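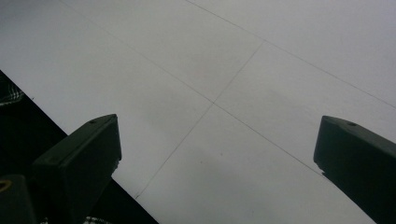 Drarkard: Bei mir lag es am Ende am Servo-Strom. Wenn der Greifer zugeht und die Backen noch Luft haben, zieht der kaum etwas, und sobald er auf Anschlag fährt, bricht die Spannung ein und der Controller vergisst seine Nullposition. Hast du mal am Stecker gemessen, während er schließt?

Hallo Drarkard, vielen Dank für die schnelle Antwort, darüber habe ich mich wirklich gefreut! Gemessen hatte ich bisher nur im Leerlauf, auf die Idee mit dem Schließen wäre ich so schnell nicht gekommen. Ich schreibe jetzt einfach der Reihe nach auf, was ich gemacht habe, dann können die anderen in der Werkstatt auch mitlesen.

Ticket: Handgreifer verliert Nullposition
Projekt: Stastach
Ort: Gemeinschaftswerkstatt Mesten, hinterer Tisch
Eröffnet: 31. Oktober 2021
Status: in Arbeit

Fehlerbild
Nach dem Einschalten fährt der Greifer sauber auf und meldet »offen«. Nach ein paar Griffen stimmt der gemeldete Wert nicht mehr mit der tatsächlichen Öffnung überein. Die Backen stehen weit auseinander, die Software glaubt aber, sie seien fast zu. Wenn man dann »schließen« schickt, bewegt sich so gut wie nichts, und man steht da und drückt dreimal auf die Taste, als würde das helfen. (Ich habe es natürlich trotzdem gemacht.)

Was ich schon ausgeschlossen hatte
Die Schrauben an den Backen sind fest, da wackelt nichts. Das Kabel zum Controller habe ich gegen das kurze aus der Balogh-Kiste getauscht, ohne Unterschied. Die Firmware habe ich neu aufgespielt, auch ohne Unterschied, und dabei leider meine alten Grenzwerte überschrieben. Bitte, falls ihr an dem Gerät etwas ändert: vorher die Werte aufschreiben! Der Zettel hängt jetzt innen an der Schranktür.

Erster Versuch nach Drarkards Hinweis
Messgerät direkt an den Servostecker gehängt und den Greifer langsam schließen lassen. Solange die Backen frei laufen, bleibt die Spannung ruhig. Beim Anschlag sackt sie deutlich ab, und genau in dem Moment springt der Positionswert. Ich habe das mehrmals hintereinander gemacht, weil ich es erst nicht glauben wollte – jedes Mal dasselbe.

Zweiter Versuch
Einen Elko mit 1.000 µF parallel zur Servoversorgung gelötet, möglichst nah am Stecker. Es wurde besser, aber noch nicht gut. Nach 30 Zyklen lag der Wert immer noch daneben, nur eben weniger schlimm. Das kleine Steckernetzteil, das seit dem Sommer an dem Platz liegt, ist vermutlich einfach zu schwach auf der Brust. Ich hatte es damals genommen, weil der Stecker so schön passte.

Dritter Versuch
Labornetzteil geholt, Strombegrenzung hochgedreht und im Code eine Pause von 500 ms nach jedem Schließbefehl eingebaut, bevor die Position gelesen wird. Außerdem fährt der Servo jetzt nicht mehr ganz auf Anschlag, ich habe 8 Schritte vorher Schluss gemacht. Damit lief der Greifer den ganzen Abend durch, auf und zu, auf und zu, und der Wert blieb, wo er hingehört. Meine Güte, war das ein schönes Geräusch.

Offen
Ein ordentliches Netzteil für den Dauerbetrieb fehlt noch, das Laborgerät brauchen die anderen ja auch. Den Elko lasse ich drin, schaden wird er nicht. Ob die 500 ms wirklich nötig sind oder ob weniger reicht, probiere ich mit dem neuen Netzteil aus, vorher hat es wenig Sinn.

Drarkard, falls du noch weißt, welches Netzteil du bei dir am Ende verbaut hast, schreib es gern hier drunter. Das Ticket lasse ich so lange offen.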